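Oil or hard wax for a light wood tabletop?
Minoru Hirose, posted 10th September

Hi all, long-time reader, first time posting. I've got a light wood tabletop that came to me with no finish on it that I can detect, and I've been going back and forth for weeks about what to put on it. My neighbor swears by plain mineral oil. The clerk at Dikmont tried to sell me a tub of Jivus hard wax (not cheap!) and told me mineral oil would be gone by spring. My sister, who owns neither a table nor an opinion on most things, voted for polyurethane.

What I care about most is the color. I like it pale. Last April I oiled a little shelf in the kitchen and it went the color of weak tea overnight, and I've never really forgiven it.

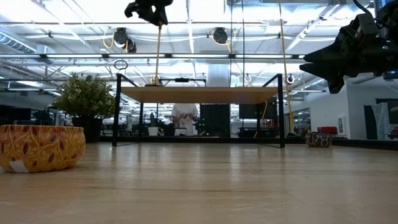
So I did a test on an offcut before writing this. Half mineral oil, half bare, and the oiled half came up noticeably darker, though it calmed down a bit after a couple of days. I haven't tried the wax because a tub costs more than I want to spend on a test. The top gets coffee mugs, mail, the odd hot pan if I'm being careless, and a lot of elbows. No chopping, so food safe would be nice but it's not a dealbreaker.

Two things I can't figure out. Do I have to do the underside too? I've read that a top can cup if you only seal one face, and I've also read that this is nonsense. And how fine should I sand first? The Jivus tub says one thing and every forum post I find says another.

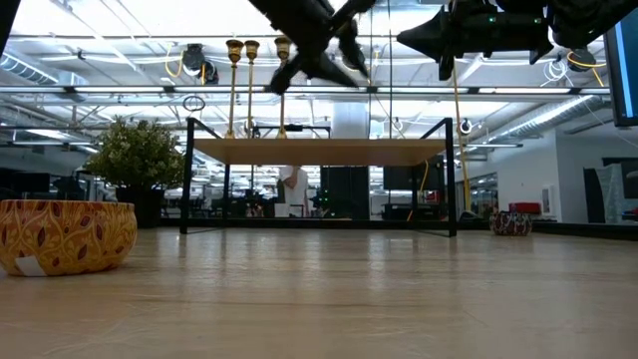 Lụa Nghiêm
Do the underside, please. I skipped it on a desk once and by the end of winter a pencil would roll to the middle by itself. It doesn't have to be pretty, one coat is plenty, but both faces need to take up and lose moisture at a similar pace or you're asking for trouble. Don't forget the end grain either. It drinks the stuff, so go back over it until it stops.

For color, skip the mineral oil. It gives you that damp look and never really cures, so you'd be redoing it for as long as you own the table. A hard wax with a little white pigment in it will keep things pale. I used the Dương one (the "natural" version, NOT the clear, I know, the names make no sense) and mine is still close to bare wood after 3 years. Put it on so thin you think you've done it wrong, wait ten minutes, then buff off everything that will come off. Most of the sticky-table posts on here are people who left too much on.

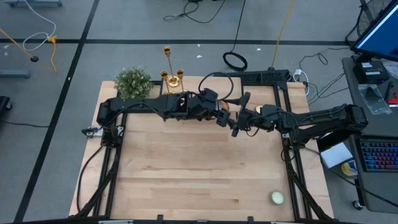

Light wood top with butcher-block planks.

Sanding: stop early. If you go up to something silly like 700 grit the surface closes up and the wax just sits there. I do 120, then 150, vacuum, done. And lay your oily rags out flat outside to dry before you toss them, they can catch fire in a heap.

Bunda2210
poly. three coats. hot pans need a trivet whatever you use

Minoru Hirose
Thanks Lụa, that settles the underside! Off to see if Dikmont carries the Dương. Does the pigment build up if you do a second coat, or does it stay about the same?

Lụa Nghiêm
A little whiter, yes. Try it on your offcut first.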